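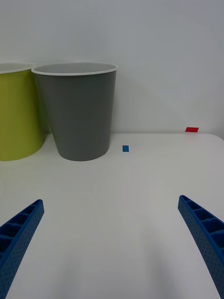 So I finally got serious about the white table by the wall, which for most of the winter was where everything in my pockets went to live. Receipts, batteries, snack wrappers, the instructions for a lamp I gave away in June (yes, really).

My new rule is that small stuff goes in a bin or it goes out. I like the little round ones with a pale rim, and I went with gray and a yellow-green that I can spot from the hallway before I've had coffee! I spent 15 minutes sorting the first night and maybe seven the night after, and it's gotten quicker — mostly I just have less to argue with myself over.

The other trick is colored tape. My friend Ghislain Carrier does this on his workbench over in Clunton, a short strip stuck right on the surface to mark a spot, and I stole it. Red at the back, blue over on the left. Snacks are still a gray area, I'll admit.

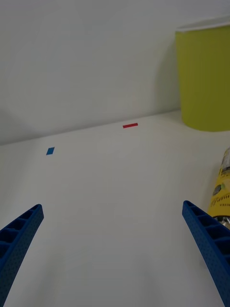

Doesn't the tape leave gunk behind when you peel it up?

A little, if it's been down for months. I rub it with a drop of dish soap on a warm cloth and wipe again with plain water.

Next up is the drawer under the phone charger, and I'm already dreading it.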